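透明拉链袋不该当作收纳的默认答案

这几年谈家庭收纳和出行打包，透明滑扣袋几乎成了标准配置。充电线进袋，药品进袋，证件进袋，小孩的积木零件进袋，袋子再进更大的袋子。我对这类袋子没有成见，家里常备三种尺寸，出差也用。我反对的是把它当作默认容器：凡是零碎的东西，先装袋再说。这个做法有它的代价，代价多半落在取用环节，而大多数收纳文章只写装进去的那一步。
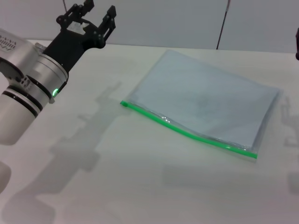
先说透明。透明的好处通常被概括为“一眼看到”，这句话需要加条件。袋子平放、单层、内容物不超过一层时，透明确实有效。一旦袋子竖着插进抽屉，或者五六只叠在一起，看到的只是最外面那只的一个侧面，加上塑料皱褶的反光。软质薄膜没有固定的面，每次放回去形状都不同，光线从哪个角度反过来也不同。硬质透明盒没有这个问题，盒壁是平的，盒子的朝向也是固定的。所以透明与否不是决定识别速度的唯一变量，容器表面是否稳定同样重要。

我做过一次不太严格的对比。家里书房有一个浅抽屉，里面放各种转接头、电池、备用螺丝和打印机附件。我先全部装袋，竖排，用了两周；之后换成无盖的小格盘，又用了两周。两个阶段各取用14次，每次从拉开抽屉算起，到东西拿在手里为止，袋装阶段最慢的一次用了80秒，格盘阶段最慢的一次用了33秒。样本很小，操作者只有我一个人，而且第二阶段我对物品更熟，这些都会影响结果。但时间花在哪里是清楚的：袋装阶段主要花在把袋子抽出来、翻面、确认、放回，真正打开袋子的动作反而很短。

再说封口。滑块式封口比按压式省力，手指力量弱的人也能用，彩色封条还能当作简单的分类标记。问题是封口意味着每次取用多了两个动作，一开一合。对于一年用一次的东西，这两个动作可以忽略；对于每天用的东西，它们会很快变成一个，即只开不合。开着口的袋子比没有袋子更糟，小件会漏到抽屉底部，袋口又会勾住旁边的东西。我见过不少整理得很漂亮的抽屉，三个月后一半的袋口是敞着的。责任不在使用者的自律，是容器的操作成本与取用频率不匹配。

由此可以得到一条比较实用的判断标准：按频率选封口，按形状选容器，最后才考虑材质是否透明。每天用的东西用敞口容器，每周用的用有盖但不上锁的，每月以下的才值得封起来。会滚、会散、会漏的东西优先考虑封口，成块的东西没有必要。把一个本来就有外壳的充电器再套一层袋子，除了让抽屉里多一层塑料，我看不出有什么收益。

去年三月，我帮朋友 Afia Wumbei 搬过一次家，从 Flenport 的一套两居搬到城另一头。她是袋子的坚定支持者，所有小件都分袋，每只袋子上贴了标签，标签按房间编号。打包阶段效率极高，比我见过的任何一家都快。拆箱阶段则相反。袋子软，在纸箱里互相挤压，标签翻到背面或者压进褶子里，箱底的袋子基本要全部倒出来才能辨认。她自己的结论是标签不够大，我的看法是标签的位置不固定。贴在软膜上的标签，朝向由箱子里的压力决定，字写多大都一样。

她后来反驳我，说搬家本来就是一次性操作，打包省下的时间比拆箱多花的时间多，总账是合算的。这个反驳我接受一半。如果只看搬家当天，她说得对。但很多人拆箱之后并不换容器，袋子直接进了柜子，临时方案就这样变成了长期方案。搬家用的包装和居家用的收纳，本来应该是两套东西。

也要承认袋子有些场景是别的容器替代不了的。第一是液体隔离，洗漱用品在行李箱里必须有一层可以兜住渗漏的东西，硬盒的密封往往不如袋子，而且占体积。第二是随内容物收缩，装一半就只占一半的空间，硬盒做不到。第三是防潮，相纸、干燥剂、种子之类，封口是硬要求。第四是旅途中的零散票据和小额现金，平的袋子可以夹在书里。这些场景的共同点是携带或者长期静置，取用次数少，对体积或密封有明确要求。把这几项剔除之后，家里还剩多少东西真正需要装袋，可以自己清点一下，数目通常比想象的小。

尺寸也常被忽略。成套出售的袋子往往大中小搭配，买回来之后最先用完的是中号，最大号和最小号长期剩着。最大号的问题是空间太大，东西在里面沉到一角，袋子的其余部分变成多余的膜，折起来又弹开。Khang Kiều 在 Primcombe 做仓储，他们那里装小零件只用一种规格，袋子的长边与周转箱的短边一致，放进去不用折。他的说法是，尺寸先服从箱子，再服从零件。家用场景没有必要做到这种程度，但顺序可以借鉴：先量抽屉，再买袋子。我写这篇文章之前问过几个人，没有一个是先量后买的，包括我自己。

容量标注也值得留意。有的袋子标的是装满水的容积，有的标的是平铺尺寸，两者没法直接比较。一只标700毫升的袋子，装液体和装一把数据线完全是两回事，后者的有效容量取决于线材的弯曲半径，和标称值关系不大。选购时看平铺的长和宽，再看封口到底边的净高，比看容量可靠。封条本身要占一段高度，薄袋尤其明显。

至于耐用性，我的观察是袋体很少先坏，先坏的是封口。滑块来回走得多了，会在某一段咬合不紧，外观看不出来，倒过来轻抖才知道。做防潮用途的袋子应该定期检查，普通收纳用途则不必。封口失效的袋子不用急着扔，可以降级去装不怕散的东西，比如布料边角、旧说明书，再往后垫花盆底也行。

我现在的做法是这样：书房抽屉全部用格盘，厨房干货用硬盒，药品按种类放在一个有隔板的矮盒里，药板留在原来的纸盒中，有效期朝外。袋子集中放在玄关柜的最上层，只有出门打包时才拿下来，回来以后清空，擦干，平放，封口拉开一小段，避免内侧残留的水汽闷在里面。出差箱里常驻两只，一只放洗漱用品，一只空着备用。

这个做法需要更多的盒子，前期花费比一套袋子高，柜子里的空间利用率也略低。如果住处很小，或者一年要搬两次，这笔账可能要反过来算，袋子的比例可以提高。但即便如此，每天要用的那几样仍然建议放在敞口的容器里，袋口的滑块留给那些一个月碰不到一次的东西。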